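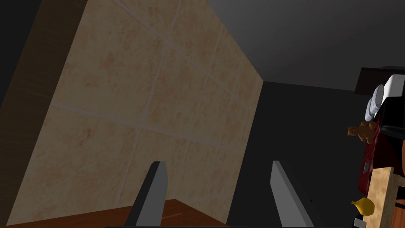 Gitotthorpe Grout is a plain-text dataset of household repair notes: what broke, what was tried, what it cost, and how the person felt about it afterward. It began as a folder on my laptop called "house," which grew until the folder needed its own folder. The largest single topic is tile. If you have beige squares with a mottled, sandy look and pale gray grout lines between them, you are in the company of most of the people in this file, and they have a great deal to tell you about matching that gray. Plumbing is second. Doors that stick in summer are a strong third.

## What you get

- `notes.csv` -- 2,000 repair notes, one per row
- `rooms.csv` -- a lookup table of room names, with the arguments already settled
- `glossary.md` -- words people use for things whose real names they don't know
- `CHANGES.md` -- a record of my regrets

Everything is UTF-8. If your spreadsheet program turns the fractions into small accented letters, that is between you and your spreadsheet program.

## Where the notes came from

Most were typed up from paper logs kept by members of the Pietrzak Street tool library, who fill out a card when they bring something back. The card asks what the tool was used for. It was meant to get answers like "sanding." It got answers like "sanding, then crying, then more sanding," and at that point I asked if I could keep them.

Raelene Partington did the first pass of typing and set the rules for what gets cleaned up and what stays. Her main rule is that spelling stays. "Caulk" appears in 23 spellings, several of which can't be read aloud at work.

Everyone whose card was used signed a release. Names, street numbers and phone numbers were removed by hand. Names of pets were kept, as they turned out to be load-bearing in several of the stories.

## Columns

| column | what it holds |
|---|---|
| `id` | a number, not in any order you would enjoy |
| `room` | one of 24 values, see below |
| `problem` | free text, as written on the card |
| `fix` | free text, sometimes just "no" |
| `cost` | US dollars, blank if the writer didn't want to talk about it |
| `trips` | number of trips to the hardware store |
| `mood` | 1 to 6, self-reported |
| `reopened` | `y` if the same person came back for the same problem |

### About `room`

There are 24 rooms because people own more kinds of room than you'd think. "Mud room," "back hall" and "the bit by the dryer" are separate values. I tried merging them in an early version and got letters. If you want a tidier set, `rooms.csv` has a `parent` column that folds everything down to 6. Bathroom and kitchen account for most of it either way.

### About `mood`

The printed card had a row of faces, from very happy to very not. A 1 is the unhappy end. Some cards from the first batch were printed with the faces running the other way, and those have been flipped. You can tell a flipped row by the `f` at the end of its `id`. I'm sorry about this. It means `id` has to be read as text, and yes, it says "a number" in the table above.

### About `trips`

This is the column everyone asks for. It is also the least reliable, as people tend to stop counting once they get into a rhythm. A zero usually means the person already owned the part. Now and then it means they sent someone else.

## Loading it

Any CSV reader will do. Two things to watch for:

1. The `fix` field contains line breaks. They are inside quotes, where they're allowed to be, but simple line-by-line scripts will make a mess of them.
2. A blank `cost` is not the same as `0`. Zero means free. Blank means don't ask.

If you only want the tile notes, filter `problem` for "tile", "grout" or "floor squares". The last one catches more than you'd expect.

## Good uses

Sorting short texts by topic. Studying how people describe objects they can't name. Padding out a talk on messy data. A friend used it to settle a household dispute over whether toothpaste counts as filler, and I consider that a research use.

## Bad uses

Please don't use this as repair advice. There are fixes in here that involve a hair dryer and a bucket. There's one for a ceiling fan that I've read many times and still can't follow, and I have a bad feeling about the part with the belt.

It also isn't a fair sample of anything. It covers one neighborhood, people who borrow tools, and the subset of those people who return them. Costs haven't been adjusted for inflation, or for exaggeration.

## Known problems

- Notes about "the trap" may refer to plumbing or to mice. The `room` column doesn't help.
- Several people wrote their measurements in inches and centimeters on the same card, without saying which was which.
- `glossary.md` has two entries for "doohickey" and they disagree.
- Cards that got damp in the box were typed as best we could. Words we couldn't make out are marked `[?]`.

## License and contact

CC BY 4.0. Credit "Gitotthorpe Grout" and you're done. Corrections are welcome through the issue tracker, one problem per issue, and please include the `id` with its `f` if it has one.

Last updated Friday, October 31, 2025. The next batch of cards is sitting in a shoebox on my desk, unsorted.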